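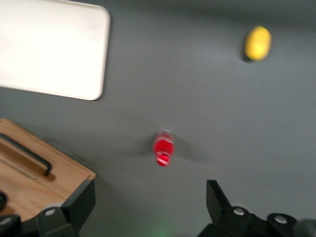

Automotive Service Fundamentals
Unit 6 Handout: Reading a Cooling System
Instructor: Telma Figueroa
Lab sections: Muthoni Mwaipopo

6.1 What the system does

An engine turns only part of its fuel energy into motion. Much of the rest becomes heat, which leaves through the exhaust, the coolant, and the outside surfaces of the engine. The coolant loop has two jobs: keep metal temperatures below the point of damage, and bring the engine up to working temperature quickly after a cold start.

6.2 Path of the coolant

With the thermostat closed, the pump moves coolant through the block and head and back to the pump inlet by way of the bypass. In most layouts the heater core is fed during this stage as well. With the thermostat open, coolant also passes through the radiator. The change is gradual. A typical wax thermostat starts to open at 82 °C and is fully open several degrees higher. The opening temperature is usually stamped on the flange.

6.3 Pressure

Raising the pressure raises the boiling point. A cap rated at 100 kPa holds the system at up to 100 kPa above outside air pressure. Never open a hot system. Pressure drops at once when the cap is loosened, and coolant that was liquid can flash to steam.

A weak cap spring lowers the boiling point and pushes coolant into the overflow tank early. Test the cap before replacing larger parts.

6.4 Worked problem

The Trarkine training engine is run at steady load. Coolant flow through the radiator is 0.5 kg/s, inlet temperature is 94 °C, and outlet temperature is 86 °C. Take the specific heat of the mixture as 3.6 kJ/kg·K.

Q = m × c × ΔT
Q = 0.5 × 3.6 × 8
Q = 14.4 kW

Repeat with an outlet temperature of 90 °C and the same flow. The answer is 7.2 kW. A smaller temperature drop at equal flow means less heat is being rejected. Check the fan and the outside of the radiator core.

6.5 Lab preparation

Read the Starnel pressure tester sheet before your section. Bring safety glasses and long sleeves. Record starting pressure, pressure after ten minutes, and coolant temperature at both readings. A cooling engine loses pressure without any leak, so a result with no temperatures will be returned.

Problems 1 through 5 are due at the start of the next lab. Show units on every line.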